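Subject: Re: [ropework] Braided key loops - which core, and how to finish the ends?
List: Gruvumell Knots and Braids

On Saturday, a list member wrote:

> I've been making four-strand round braids in cotton for a while and
> they look fine on the table, but as soon as I fold one into a loop for
> keys it goes flat at the bend. Should there be a core in there? And how
> do people finish the two ends so they don't look like a chewed
> shoelace? I have a spool of the Dovhaniuk cord, 200 feet, and I'd like
> to not waste all of it finding out.

Oh, I love this question! I went through the very same thing last November and ended up with a shoebox full of flat loops, so let me save you some cord.

Yes, put a core in. For a key loop I use one straight length of the same cord I'm braiding with, maybe a hair thinner if I have it, and I braid the four working strands around it. It fills the middle, so the bend stays round. Don't pull the core tight while you work - leave it slack enough that it can slide a little, then milk the braid down over it with your fingers when you're done. If the core is tight the whole thing wants to stand up straight like a poker.

For length, cut each working strand at 30 inches. You'll have some left over, and I'd much rather trim than run short right at the end (ask me how I know). And roll the finished braid under your palm on a hard table before you fold it. It evens out the strands in a way that no amount of fussing with the fingers will do.

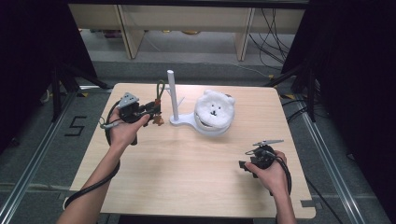
Key loop, left side of the table.

Now the ends, which is my favorite part. You have three choices that I think are worth your time:

1. Whip both ends together with waxed thread. Slow, cheap, very strong. Make the whipping at least as long as the doubled braid is wide, and bury the tail under the turns. I use the Dravgate thread and it grips nicely.

2. Tie the strands into a wall and crown. Lovely, but it makes a fat knob, and it sits badly in a pocket.
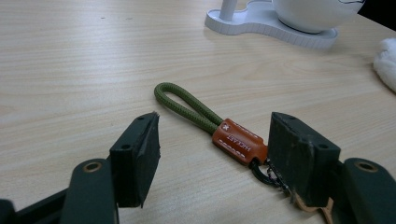

3. Clamp both ends in a leather sleeve. If you like a clean, store-bought look, go this way. Whip the ends first, even though it won't show, then pull the leather over the whipping. Damp leather shrinks down as it dries, so cut the sleeve snug. Hardware goes on last.

On cord, I'd keep the cotton for practice and switch to a smooth nylon for anything that's going to live with keys. Cotton goes fuzzy so fast! I put a cotton loop on my shed key and by the end of the winter it had grown a proper coat. 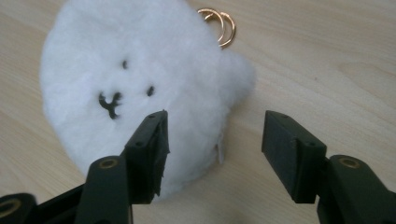 Fuzz is worth a word of its own, because people on this list get very upset about it and I think it depends on what you're making. For a braid you want to show off, singe nylon very lightly, or on cotton rub in a little beeswax and roll it again. But there are times when soft edges are just right. That round white plush wouldn't have half its charm if you could see a hard outline, and it needs hardly any stitching for a face. I've started leaving the tassels on my bell pulls unwaxed for the same reason, and I comb them out with a pet brush. Try it on one and see what you think.

For your first try with a core, make 6 inches of braid and fold it before you commit to a full loop. If it still goes flat, go up a size in the core and leave the outside strands alone. I've been through 100 feet of cord this month on bell pulls, so I'm hardly one to preach about waste, but short test pieces really do help.

Please post how it goes, flat ones too! I'd also love to hear from anyone who has tried the Rumo cord as a core. It looks nice and round on the spool but I haven't cut into mine yet.

Happy braiding!

Recent threads
Re: Six-strand flat sinnet, keeping the edges even
Beeswax or no beeswax on cotton
Re: Re: Bell pull tassels, how long is too long
Dravgate thread in dark green, anyone have a spare spool?
Turk's head on a walking stick - it slips
Re: Learning to splice left-handed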